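オーブントースターの置き場所と「専用マット」って本当に要りますか

1 名前:kuvow_86
台所の模様替え中です。石の天板にトースターを直置きしているんですが、量販店で「天板が傷むので耐熱マットを」と勧められました。Sakanoというメーカーの厚手のやつで3000円。正直、マット一枚にその値段は納得いきません。脚がついてるんだから浮いてるわけだし、意味あるんでしょうか。使ってる人の話が聞きたいです。

2 名前:焦げ目派
要らないと思う。うちは人工大理石に直置きで何年もやってるけど変色なし。店員さんは売りたいだけでしょ。

3 名前:wallner807
>>2
人工大理石と天然石を一緒にしないほうがいいですよ。樹脂が入っているかどうかで熱への強さが全然違います。むしろ人工のほうが熱に弱いと聞きますが、それで何年も無事というのは使用頻度が低いだけでは?

4 名前:焦げ目派
毎朝使ってますが。パン焼いて、週末はグラタンも。「聞きますが」って誰から聞いたんですか。

5 名前:ドリカノ難民
まあまあ。私は前にDrikanoの耐熱シート(薄いやつ)を敷いてました。結果から言うと、シートの下にパンくずが入り込んで余計に汚くなって2か月でやめました。熱がどうこうより掃除のしやすさで決めたほうがいい気がします。

6 名前:kuvow_86
レスどうも。写真貼ります。うちの天板はグレーの斑点が入った石です。

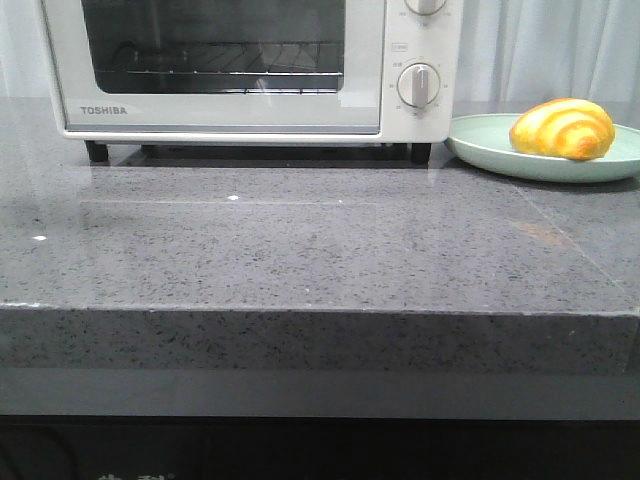 現状。東芝の白いトースターを直置き。右は薄緑の皿

7 名前:wallner807
つやのある天板ですね。脚もちゃんとあるし、底が石に触れているわけではないので、これなら急いで買う必要はないかと。ただ、本当に天然石なのかは写真では何とも言えません。入居時の書類か施工した会社に確認を。

8 名前:焦げ目派
ほら、要らないじゃん。

9 名前:wallner807
「急いで買う必要はない」と「要らない」は別です。熱が底からどれだけ来るかは機種によります。説明書に設置面のことが書いてあるはずなので、まずそこを読むのが先でしょう。

10 名前:ななし台所
マットより皿のほうが気になった。この距離に置くの怖くない? 使ってるときの側面って結構熱くなるよ。樹脂の皿なら反るかも。

11 名前:kuvow_86
>>10
皿は陶器です。焼けたパンをすぐ移せるのでこの位置が楽なんですよ。でも使用中は離したほうがいいですかね。

12 名前:ななし台所
陶器なら溶けはしないけど、熱くなった皿をうっかり掴むのが嫌。あと説明書に左右を何センチあけろって書いてない? うちのは書いてあった。

13 名前:ドリカノ難民
つやのある石って、脚の跡つきませんか。うちは黒いゴムっぽい脚の輪ジミが残って、重曹でこすっても取れませんでした。持ち上げて確認してみてほしい。

14 名前:石屋のとなり
天然石に重曹でゴシゴシはやめとけ。石の種類によってはつやが飛ぶ。中性洗剤を薄めて拭いて、それで駄目なら諦めるか業者。
あとSakanoのマット、パッケージに耐熱温度は書いてあるけど測り方が書いてないんだよな。ああいう数字はあまり信用してない。

15 名前:焦げ目派
>>14
同意。どうしても何か敷きたいなら、余ったタイルでも置いておけば十分。

16 名前:wallner807
タイルは滑りますよ。扉を開けるたびに本体が手前に動くのでは。私は勧めません。

17 名前:焦げ目派
滑り止めを挟めばいいだけ。なんでも反対するね。

18 名前:wallner807
熱源の下に、耐熱かどうかわからない滑り止めを挟むんですか?

19 名前:kuvow_86
喧嘩しないでください。さっき冷めてるときに持ち上げてみました。脚の跡はなし、ただしパンくずは相当たまってました。説明書は見つからないのでメーカーのサイトで探します。マットは保留で。

20 名前:ドリカノ難民
保留でいいと思います。くずは敷いても敷かなくてもたまります。

21 名前:ななし台所
皿はどけとけよー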